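Posted in: Help & FAQs > Renting a Table

Mekwood Swap Market: stallholder questions

Updated August 2023. Read this before emailing please, Clementina answers everything by herself and the inbox is a mess.

How do I book a table?

Form on the bookings page. Fill in all of it, including the phone number. No phone number, no booking. You'll get a confirmation from Clementina Matos within a few days. If not, check spam, then write again.

How much?

$22 a table, paid up front. Same price for regulars and first timers. Two tables is the max per seller, and only if we have room. We usually dont in summer.

Do I get to pick my spot?

No. You can ask. Vasco does the floor plan the night before and he'll try to keep friends next to each other. Wall spots go to people with clothing rails first.

What is the table like?

Rectangular, white top. Bring a cloth if you want one. Small stuff goes better in trays with a raised edge, otherwise it ends up on the floor by noon. Bright colors get noticed from the aisle. No tape, no tacks, no clamps on the tabletop please. Putty is fine.

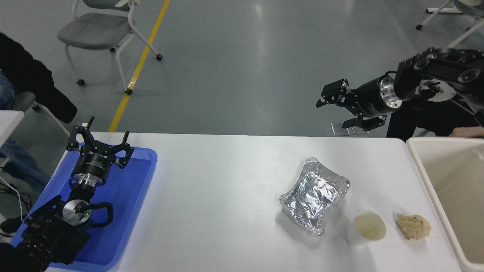
What can I sell?

Used household things, books, toys, records, tools, clothes, handmade items. Plants too, if potted. Keep it clean and working, or put a note on it saying it isn't.

What can't I sell?

Food, alcohol, knives, fireworks, live animals, car seats, anything recalled. Copies of brand name bags, no. We've had to send people home over this and it's no fun for anyone.

Is there power?

A few outlets along the back wall. Ask when you book, not on the morning. Bring your own extension cord and tape it down to the floor.

When can I set up?

Side door on Mota Street opens at 7. Doors open to buyers at 9. Cars out of the loading area by 8:30, no exceptions, the fire lane has to be clear. Carts are first come first served.

Can I leave early?

Please stay until 2. Half empty rooms kill the last hour for everybody else. If it's an emergency find Amândio at the front desk.

I need to cancel. Refund?

Full refund up to 3 days before. After that no refund, but you can pass the table to a friend if you tell us there name.

Do I need a permit or insurance?

Not for the occasional table. If you sell for a living, bring your seller's permit. Sales tax is on you.

Is there a winter market?

Yes, February, same hall. Booking opens after the holidays. Date goes on the home page once the hall confirms it.

Still stuck? Use the contact form and put your table number in the subject line.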